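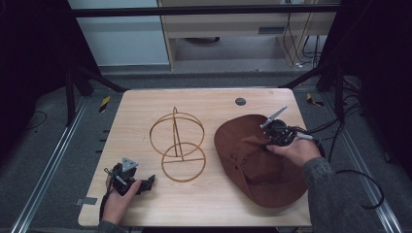 Can you fit new rear springs without pulling the shocks? On the Stan wagon, only if the lower shock bolts come out, because the axle won't drop far enough otherwise.

Back to the list. Quoting from Monday:

> I've got 215 on the clock (thousand, not total) and the back end
> sags like a wet couch. Drinport wants to sell me the whole
> Terilix kit. Are the rubber seats worth it or do I reuse mine?

Get the seats. I reused mine the first time, being cheap, and the car groaned over every driveway in town for 9 weeks. The Vuvaline ones fit too, once you trim the lip with a sharp knife and some language.

Torque the lower bolts with the car sitting on its wheels. I did it in the air once and got to buy 2 new bushings before I'd gone 3,000 miles, which was very educational. 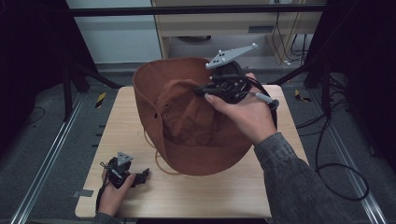
Old seats tend to hide their damage on the inside, where the coil sits. They look fine on the car, so pull them off and flip them over. Think of a bucket hat lying upside down with the crown open to view: you want the seat like that on the bench, with a light on it. Creases in a canvas hat are fine. Creases in a spring seat mean it goes in the trash.

If Drinport won't split the kit, ask again at the parts counter just before closing. They get flexible when they want to go home.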